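Home | News | Walks | Kit | Family | Contact

Zollside hill path to reopen to walkers after March landslip

18 May 2020

The upper path at Zollside will reopen to walkers next week, two months after a landslip in March took away part of the bank below the sheep pens.

The closed section is 200 metres long. Walkers heading for the Salinas viewpoint have been sent round by the forestry road, which adds 12 minutes for a fit adult and a good deal more for anyone with small children in tow.

Mirko Bellini, who manages the paths for the Cluvine estate, said the new line runs a little higher up the slope and has a handrail on the steep part.

"It's the same walk as before, with one extra climb near the start," he said. "Families used it a lot and we had plenty of letters asking when it would be back."
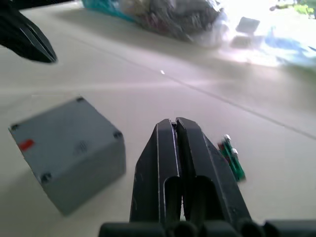
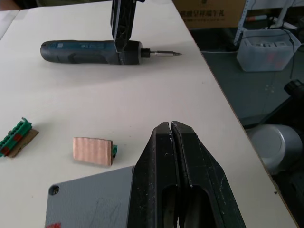 The summit stands at 427 metres. The lower loop past the mill stayed open throughout and is still the better choice with a pushchair. Dogs must be kept on a lead above the second gate until the lambs are moved.

Parking at the Hisunum end is limited to the small lay-by, and the toilets there remain shut. The estate has printed 1,000 copies of a new map, free from the box at the lower gate.

Shares 12 | Comments 3

Comments

hillgran: Good news. My grandson did the whole thing at six and has been asking to go back.

Pete W: Is the stile by the pens still there? The old dog can't manage it any more.

marten_k: Pete, it was a gate when I went past in March, just before the slip. Don't know about the new line.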